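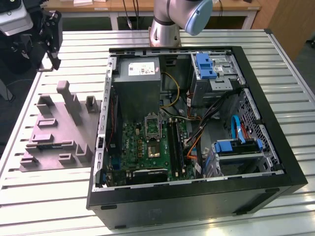 Open desktop tower on the slatted metal worktable.

Clolholm Child Diarrhea Study
Progress report to the Weltholm Fund, second reporting period
Prepared by Khải Sầm, study coordinator

1. Status

Enrollment is complete at five of the seven clinics. The other two, Rundent and Ji, opened late and will keep enrolling through October. At the close of this period we had screened 1,673 children under five who came in with acute watery diarrhea. Of these, 500 met the entry criteria and their caregivers gave consent. The most common reasons for leaving a child out were treatment with antibiotics in the week before the visit and a home address outside the follow-up area.

The main question has not changed: which household and clinical factors are linked to diarrhea lasting 14 days or longer. The protocol was amended once, to allow the second follow-up visit to be done by phone when the road to Ji is closed. The ethics board approved the amendment before it was used.

2. Follow-up

Day 7 visits are on schedule at all clinics except Ji. Day 14 visits are behind. At the time of writing, 122 children were still waiting for a day 14 visit, most of them enrolled in the last weeks of the period and not yet due. The overdue ones are mainly families who moved for seasonal work. Field staff now ask for a second phone number at enrollment, and this was added to the intake form.

Adverse events are reported to the safety monitor within one day. No event in this period was judged to be related to study procedures.

3. Laboratory

Stool samples are cultured at Clolholm and the remainder is frozen for later testing. The freezer log had two gaps in the first half of the period, both from power cuts. Backup power was serviced and the log is now checked at 8 a.m. and 5 p.m. Samples stored during the gaps are marked in the database and will be left out of the sensitivity analysis.

4. Data

Myrtle Strickland took over data management from the previous contractor. She has re-entered a sample of the paper forms from each clinic and compared them with the database. Most mismatches were in the date of symptom onset, where clinics had been using different rules for a child who fell sick overnight. A one-page rule has gone out to all sites and earlier records are being corrected against the paper forms.

No analysis of the main outcome has been run. The analysis plan calls for logistic regression with clinic as a cluster variable, adjusted for age, feeding status, water source and maternal schooling. Water source has more missing answers than we would like, and interviewers have been retrained on that question.

5. Budget

Spending is slightly under plan. Travel is over, owing to extra trips to Ji, and laboratory supplies are under because a bulk order of culture media slipped to the next period. We ask that the unspent supply money be carried forward.

6. Next period

Finish enrollment at Rundent and Ji
Complete all day 14 visits and close overdue records
Correct onset dates and lock the baseline data
Send the final analysis plan to the Fund for comment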